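Leftovers at table 44

I have a soft spot for food courts. I know you're supposed to sneer at them, and plenty of my friends do, but give me a wipe-clean table and a tray with a paper liner and I'm as happy as anything. So when this magazine asked for something on how we eat out now, I didn't ring a restaurant. I got the bus to Ledham and spent a Friday lunchtime upstairs at the Galeck Centre, looking at tables.

It's the clutter I love. At home I'd never put half of it out at once, but in a food court everything lands together: the drinks, the packets, the napkins, a flyer for something you'll never go to. The tray is meant to hold it all and it never does. It gets shoved to the back and the rest spreads out across the table like a jumble sale.

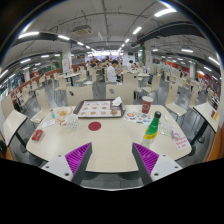
The tray and its paper

I've got a thing about tray liners (I've kept 49 of them in a drawer, please don't tell my landlord). The ones I like best are printed all over with little pictures of food, row after row in oranges and browns, so you sit there with your lunch in front of you and start fancying somebody else's. It's cheeky and it works on me every single time! Put a small round bun down on one of those and it looks rather lonely, with all that printed company.

Then there's the napkin question. My mum folds hers. I scrunch mine, always have, and I leave it on the back corner of the tray where I can't knock it into anything. My dad puts his in his pocket and finds it in the wash.

Drinks, and where to put them

A red paper cup cheers a table up no end. So does a green bottle with a yellow label, especially against all that cream and beige, and I do like a spot to stand it on. You'd be surprised how people use a round red spot on a tabletop. I watched a man at Vahidi, the noodle counter, move his drink back to the same place after every sip, and now I do it too.

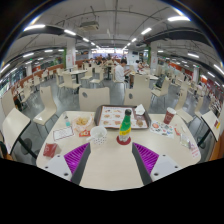 Bottle on the red spot, fried bits within reach, flyer over by the red cup.

Something golden and fried in a clear bag is the best thing you can have on a shared table, if you ask me. It goes on the left, because I'm left-handed and I'm not daft. The little packets and cards drift out to the edges and stay there until it's time to clear up.

I've had smarter lunches. There's a place in Cirnley that charges £105 for 2 and brushes the crumbs off the cloth between courses, and I spent the whole meal with my elbows in. Upstairs in Ledham I had my coat on the next chair and stayed until half past three.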